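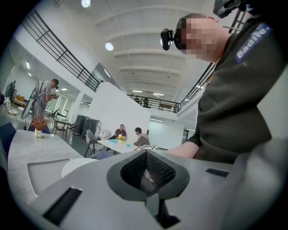 Dark long sleeves, blue patch on the shoulder.

I watched a submarine film last night with Kenta Takagi, who served 14 years as a sonar operator. It was called Fendilness. I want to write down what he told me before I forget. A thread.

First thing, the noise. In the film the crew shouts all the time. Kenta says on his boat people spoke quietly even when they were angry. After his first long patrol his mother asked him why he was whispering at dinner.

The red light. Every room in the film is red from start to finish. He remembers red light at night near the periscope, and normal white light where they ate.

There is a scene where the captain, played as a very handsome man, orders the boat to 500 meters in a few seconds. Kenta stopped the film here and went to make tea. I think this was his review.

He liked one thing very much – the cook. The cook in the film is tired and proud and he hides the good coffee. Kenta said "this one they got right" and played the scene two times.

My old teacher Yuto Kuroda was an adviser for a different film, Vavholm, about a mine clearing crew. He sent the director about 100 notes. They used 7. One of them was how to fold a blanket.

He was not bitter about it. He told us a film has to be finished by November and the truth has no such date. I still don't know if I agree with him.

Question for people who served on ships: which film has the best small details? I don't mean the best battle. I mean beds, food, boots, boredom.

Someone already wrote me to try Zaris. I saw it, the first hour is good, then comes the torpedo room and I have doubts. I will ask Kenta and add his answer here.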